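From the Workshop: Two Sets of Finger Pads and a Great Many Spoons

By Skye Buchanan

Happy New Year to everyone who reads this far down the newsletter! I promised in December that I would write up our gripper comparison properly, and then the holidays came and I ate a lot of shortbread instead, so thank you for your patience (and thank you to Elspeth Crichton for the three reminder emails, all of them very polite).

For those who missed the last meeting, the question on the table was which finger pads we should be using on the hand-held grippers before we collect any more demonstrations for Tlapale, our kitchen sorting project. We have been going back and forth on this since the fall. Ruaridh MacBrayne likes a smooth, fairly soft pad that squashes around whatever it is holding. I have always leaned toward the textured ones, mostly from having dropped so many things with the smooth ones. Ewan Baxter said he would go along with whatever the numbers told us, provided somebody else typed them in.

What we tried

We settled on utensils because they are what Tlapale has to deal with, and because they are mean little objects to pick up. A spoon handle is thin and slick and wants to roll out of line as soon as you lift it. A chopstick is worse, being long and light, and if you catch it even slightly off its middle the far end swings down and knocks everything else out of place. Clear plastic adds another layer of trouble, this time for the wrist camera, which sees the printed cloth straight through the spoon and has to make do with a few shiny edges.

The task was the same for every attempt: pick one utensil out of a jumbled pile, carry it over to the caddy, and stand it up inside. We ran 100 attempts with each set of pads, taking turns so that no one person's habits would decide it. We kept the patterned cloth on the table throughout. Sheena Paterson had argued for a plain white one, and she may well get her way next time, but I wanted the camera to have a hard day of it. Real kitchens have tablecloths.

The wide lens stayed on as well. It bends straight lines something terrible toward the outside of the view, and new people always ask whether it's broken, but it lets you see both fingers, the pile and the caddy all at once, and once you have worked with that you really don't want to go back to the narrow one.

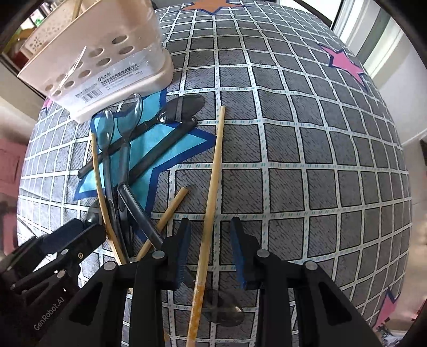 How the pads did

The textured blue pads came out ahead, and I am trying hard not to be smug about it. With the smooth pads we dropped or badly twisted the utensil 19 times, and with the textured ones we did so six times. Nearly all of the difference came from the long thin things. On spoon bowls there was hardly anything in it, and Ruaridh would like it recorded that his pads were gentler and quieter, both of which are true.

The one place the textured pads let us down was in letting go. A light chopstick will sometimes cling to one side for a moment after the fingers open, so that it leans as it drops and catches on the rim of the caddy. Opening the fingers more slowly seemed to help, although we only thought of that near the end and I wouldn't want to lean on it too much.

A word about the camera

Sheena went through the recordings afterward and marked each one where she lost track of the utensil by eye. Black plastic was easy for her nearly everywhere, and wood was fine too unless it lay along one of the lines in the cloth. The clear spoons were the hard ones, especially lying flat. She would like to try a second light, set low and off to one side, to put a brighter edge on them, and if you have a small lamp with a bendy neck that you aren't using, please do let her know.

What's next

Our Tlapale collection stands at 2,938 recorded pickups, and from here on we will be adding to it with textured pads only, with the older ones labeled so they can be pulled out separately. Ewan is writing the labeling script. I would dearly love another 1,000 before spring, so come along if you have a free afternoon, even if you have never held one of the grippers. It takes a few minutes to get the feel of the squeeze, and after that it gets oddly hard to stop!

Please bring any unusual utensils you can spare. Elspeth is keeping the box by the door, and we are especially short of ladles.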